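打印本页 | 用电子邮件发送
最后更新:四月

让位置自己说话:桌面拾取策略的分格配对评测
讲者备注(完整版,讲的时候可以删着讲)

开场

大家好,谢谢主持人,也谢谢各位吃完午饭还愿意坐到这间屋子里来。我先把水喝一口,等后排的朋友坐定。

我是Ailsa Chisholm,在Merkon的操作组做评测。今天这个工作是和Donnie Chisholm一起做的,他今天没有来,在Cetutville那边看着机器。我知道一会儿提问环节一定有人要问我们俩是不是亲戚,是的,他是我哥哥,不过我们进这个组的时间差了好几年,而且在论文里互相改稿子的时候谁也没有客气过。

今天想讲的东西说起来很朴素:我们有两个策略,一个旧的一个新的,想知道新的是不是真的比旧的好。就这么一个问题。各位做实验的都知道,在仿真里这个问题花一个晚上就能回答,到了真机上就变得非常磨人。我们前前后后磨了大半年,磨出来一个评测流程,内部叫它Crichton。名字没有什么含义,是当时放服务器的那间屋子的名字,叫顺了就没有改。

(翻页。如果投影颜色偏得厉害,先停一下,让会务调一调,后面的曲线有两条颜色很近。)

任务是什么

先把任务交代清楚,后面才好讲方法。机械臂末端装一个平行夹爪,腕部有一个小相机,相机画面缩到224见方送进策略网络,输出是末端的位姿增量加上夹爪开合。桌上放一个浅盘,盘里放一个塑料接插件,策略要做的事情是把接插件从盘里夹起来,抬到规定高度,保持住,不掉。就到这里,后面的插接我们这次不评。

为什么只评拾取呢?当初我们也是野心勃勃地想把整条流程一起评了的,拾取、转运、对准、插入,一口气做完,给一个总成功率。做了一段时间发现,总成功率这个数字非常难解释。拾取的时候夹歪了一点点,当时看着好好的,到插入那一步才暴露出来,于是记录表上写的是“插入失败”,大家跑去调插入,调了半天没有效果。后来Donnie把录像一段一段往回看,才发现毛病在前面。所以这次我们把问题缩小,只看拾取,缩小到可以把每一次失败都讲明白的程度。

接插件这个东西作为拾取对象还是挺有意思的,我想多说两句。它不像积木,积木六个面差不多,夹哪儿都行。接插件有的地方有纹路,有的地方是光的,有的地方带着小卡扣,一夹就有可能动。夹的位置差几毫米,受力就完全不一样。所以“夹起来了”和“夹对了”之间有一段距离,我们在打分的时候把这两件事分开记,这个后面还会说到。

(这里如果看到台下有做工业装配的朋友点头,可以停一停,问一句他们是怎么夹的。上次在组里试讲的时候,这个问题引出来的讨论比后面所有内容都热闹。)

老办法哪里不好

接下来讲我们原来是怎么评的。原来的做法,我猜在座很多实验室也是这么做的:一个人坐在桌子旁边,跑一次,把盘子随手挪一下,再跑一次,再挪一下。跑够了数,算一个成功率,写进表里。换一个策略,再来一轮。

这个做法有几个毛病,我慢慢说。

第一个毛病是“随手”。人的随手是很不随机的。我们把以前的评测录像翻出来,把盘子的位置一个一个标到桌面坐标上,画出来一看,密密麻麻全挤在离操作员近的那半边。很好理解,坐在椅子上,手伸得最舒服的地方就那么大。远端的角落几乎没有点。可是我们训练数据里的示教也是同一批人、坐在同一把椅子上采的,所以评测的分布和训练的分布重合得特别好,成功率也就特别好看。

第二个毛病是心软。这个说出来有点不好意思,可我觉得应该讲。新策略是自己熬了好多个晚上训出来的,到了评测的时候,放盘子的那只手会不自觉地往它擅长的地方放。谁也没有想作弊,我自己也这么干过,是后来对着录像才承认的。旧策略那一轮是别人放的,新策略这一轮是我放的,两轮之间盘子的平均位置差了一大截。这样比出来的提升,有多少算在网络头上,有多少算在我的手头上,说不清楚。

第三个毛病跟时间有关。两轮评测之间隔了几天,光线变了,夹爪的指面磨了一点,相机支架可能被谁碰过。这些变化全都混在两个成功率的差值里面。

我们当时手上的结论是新策略比旧策略高出不少,大家高兴了一阵子,还请Brokona的同事来看过演示。Brokona是给我们供接插件样品的合作方,他们的工程师人很好,看完问了一句:“你们换个地方放,也是这样吗?”我们换了个地方放,当着人家的面,夹空了。

(这里可以笑一下,不用赶。)

那天晚上Donnie就开始设计后来的这个流程了。

方法本身

好,讲方法。方法里面有三件事:分格、配对、交错。听着像口诀,其实是从三个具体的麻烦里一个一个长出来的。

先说分格。我们把工作区域划成9格,每一格在评测里出现的次数完全一样。格内的具体位置和盘子的朝向由程序抽,屏幕上显示一个目标轮廓,操作员照着轮廓去摆。有人会问,既然程序已经抽了位置,为什么还要分格,均匀抽样不就行了吗?样本多的时候确实可以。真机评测样本少,纯随机抽出来的点照样会扎堆,会有哪一格一次都没有轮到。分格以后,每一格都有保底的样本,我们才能一格一格地去看成功率,才能说出“它在左后方不行”这样的话来。对改进策略的人来说,这句话比一个总分有用得多。

再说配对。同一个初始摆放,两个策略各跑一次。先跑完的那个策略会把场面弄乱,盘子可能被推走,零件可能翻了身,所以在跑第二个之前要恢复到同样的初始状态。怎么恢复呢?我们把第一次开跑前的相机画面存下来,半透明地叠在实时画面上,操作员一边看一边推,推到两层重合为止。刚开始很慢,熟练了以后就快了。组里有人推得特别准,我推得特别慢,大家对我都很有耐心。

配对的好处在统计上很清楚。有的摆放对谁都容易,有的摆放对谁都难,这部分难度的差别在配对里被消掉了,剩下的是两个策略在同一道题上谁做对了谁没有做对。我们只看那些结果不一致的对子,用精确检验,道理很老,教科书上就有,我不展开。想细究的朋友可以看论文附录,附录写得比正文认真(是Donnie写的)。

最后是交错。每一对里哪个策略先跑,由程序决定,操作员不知道。屏幕上只写“第一次”和“第二次”,不写策略的名字。打分也是先打完再揭晓。这样一来光线怎么变、指面怎么磨,两个策略都一起承受。而且我前面讲的那个心软的毛病,到这里就没有地方使了,因为我不知道眼前这个是不是我的孩子。

说到打分,我们的记录表比原来长了一些。原来是成功、失败两栏。现在是:有没有接触到零件,有没有夹住,夹住的是不是指定的部位,抬起来以后有没有滑动,有没有碰到盘沿。每一项都由操作员当场填,之后由另外一个人看录像再填一遍,两份不一致的拿出来讨论。讨论最多的是“有没有滑动”,腕部画面上很难判断,后来我们在侧面加了一路相机专门看这个。

(翻页。流程图这一页不要念,让大家自己看一会儿。如果时间已经紧了,直接跳到结果。)

有一个细节我想在这里插进来讲,因为复现的人来信问过好几次,就是恢复初始状态的时候到底要多准。我们一开始定得特别严,操作员推来推去推到手酸,一个上午跑不了几对。后来做了一个小实验,故意把恢复的精度放松,再看配对里结果不一致的比例有没有变大。放松到一定程度之前,比例基本是平的,再往后就明显抬头。我们把门槛定在抬头之前。这个门槛跟策略有关,跟零件也有关,请不要直接拿我们的数去用,自己扫一遍,花不了多久。

结果

好,结果。整个评测一共跑了300次,两个策略各占一半,按前面说的方式配对。跑的时间跨了好些天,中间夹爪的指垫换过,换指垫的时候我们把没有跑完的对子作废了重来,这一点在流程里是写死的。

总的来看,新策略还是比旧策略好,成功率高6个百分点。我知道这个数字听上去没有什么气势,比我们原来汇报的要小得多。组会上我报这个数的时候,屋子里安静了好一会儿。可是这一次我心里很踏实,别人再问“换个地方放也是这样吗”,我可以把一格一格的图打开给他看。

分格的图比总数有意思。新策略的提升几乎都集中在近处和中间的格子里,远端的角落两个策略差不多,都不怎么样。这就说明我们加的那些数据,确实让策略在它本来就见过的地方做得更稳了,没见过的地方该不会还是不会。这个结论不怎么讨喜,可是它直接告诉了我们下一批示教该去哪里采。Donnie看完图当天就把采集程序改了,让它优先往样本少的格子里抽。

还有一个发现跟朝向有关。盘子转动的时候,里面的零件也跟着转,夹爪要相应地转腕。我们把失败按零件的长轴方向分了组,发现两个策略在某一段朝向上都特别爱抢先下手,腕还没有转到位,手指就下去了。老的评测里这一段朝向几乎没有出现过,所以从来没有看见这个问题。

(这里放录像,声音关掉。录像里有人在背景里说话,不要放出来。)

关于桌面和视角

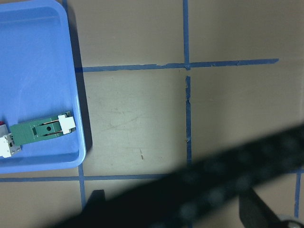 腕部相机能给策略看到什么,直接决定了分格评测里哪些差异是真的,哪些是我们自己摆出来的,所以我想在这一页上多待一会儿。先请大家留意胶带。我们用蓝色的美纹纸胶带在桌面上贴出格线,贴得说不上漂亮,竖着的那一条过了十字交叉的地方断开一小段,再往下接的时候就偏右了一点,边缘也是毛的,横着那条的一头还是撕断的样子。审稿人看到之后问,格线都不齐,你们的分格还算数吗?我的回答是,格线在流程里只管一件事,就是让操作员一眼知道该往哪个大概的地方去,真正的位置由叠加画面来定,分析时用的也是事后标到桌面坐标里的位置,不读胶带。请再看那个浅蓝色的盘子,它跟胶带都是蓝的,只是浅一些,里面的绿色零件在这样的底色上倒是很跳。这就带出来一个让人不太放心的可能:策略会不会拿胶带当路标?

这个可能性我们认真查过。做法是把格线整体平移,盘子和零件的位置相对于机械臂不变,再跑同一批摆放,看结果变不变。如果策略是靠胶带的交叉点来猜盘子在哪里,那么格线一挪它就该跟着偏。跑下来的情况是,旧策略几乎没有受影响,新策略在个别格子里接近的轨迹有一点点弯,最后还是能修正回来,成功与否没有变化。我不敢说它完全没有看胶带,轨迹的那一点弯曲说明它多少还是看了的。更干净的做法是把格线投影到桌上,开跑之前关掉。投影的方案我们试过一次,投影仪的热量和风扇声让旁边工位的同事很有意见,暂时搁下了。

再说遮挡。腕部相机离手指很近,手指本身会进到画面里来,下方还常常横着一大片虚掉的深色东西,把桌面挡住一部分。策略在训练里一直看着这些,倒也习惯了。我们在意的是另外一件事:目标要是落在被挡住的那一侧,策略在起始位姿下根本看不到它。这种情况应该算策略的失败,还是算任务设置不合理?我们争了很久。我的意见是照样算进去,部署的时候也会遇到。Donnie的意见是单独列一类,否则两个策略一起失败,配对里贡献不了任何信息,还白白占了样本。最后听了他的,起始画面里看不见零件的摆放单独成组,单独报告,总数里不混进去。这个处理方式在论文里写了一小段,我觉得写得太短了,今天特地补一补。

部位标注也顺便讲一下。前面说过,我们把“夹住”和“夹在指定部位”分开记。指定部位怎么选,是跟Brokona的工程师一起商量的,他们希望避开两端的附件,夹中间的主体。于是两位标注员看同一段录像,各自判断手指落在哪里,落在主体上的算对,压到附件上的算偏。新策略提升最明显的恰好就是这一项,它夹偏的次数比旧策略少。如果只看夹没夹起来,这个好处是看不见的。

局限

说说做得不够的地方。

这套流程是累人的。恢复初始状态靠人手推,一天跑下来眼睛很花。我们试过让机械臂自己把盘子推回原位,推盘子倒是推得不错,零件在盘里滚动就管不了了。也有同事提议做一个带定位销的底座,那样每次的位置是准,可是位置就只剩下底座上那几种,又回到了老问题。所以目前还是人推。

零件种类太少,这次只评了一类接插件。换成更软或者更透明的零件,恢复精度的门槛肯定要重新扫,打分表大概也要跟着改。

桌面也只有一张。我很想在Cetutville以外的地方再做一遍,换一张桌子、换一批操作员,看看分格的图还长不长这个样子。如果在座哪个组有兴趣,请一定来找我,叠加画面的小程序和记录表模板我们都可以给,程序写得不算好看,能用。

还有一点,分格以后每一格里的样本其实很少,所以一格一格的成功率只能拿来提示方向,不能拿来下结论。我看到有人引用我们的图,说某一格“显著更差”,我们自己没有做过这个检验,也不支持这样说。要比单独的格子,请在那个格子里补样本。

提问环节备用

(以下是可能被问到的,不一定讲。)

如果有人问为什么不用仿真来评:仿真我们也跑,用来挑检查点。接触和滑动这两项,仿真和真机对不上,所以最后的比较放在真机上做。

如果有人问两个以上的策略怎么办:同一个摆放可以让每个策略都跑一遍,顺序照样打乱,只是恢复的次数多了,操作员会更辛苦。我们试过三个策略一起比,能做,建议中间多安排休息。

如果有人问输入分辨率:目前就是224,试过更大的,推理变慢,下手的时机反而乱了。这个没有细查,只能说到这里,不要引申。

如果有人问操作员之间的差别:有差别,主要在恢复的速度上。每位操作员跑的对子在格子之间是均衡分配的,附录里有一张表。

如果有人问能不能提前停:可以,停止规则要在开跑之前写下来。我们这次没有提前停,原因是当时还没有想清楚规则怎么写。Donnie正在整理一份说明,写好以后会和程序放在一起。

致谢那一页放慢一点,把每位操作员的名字都念到。念完以后把麦克风交给主持人,记得把翻页笔还给会务。

打印本页 | 用电子邮件发送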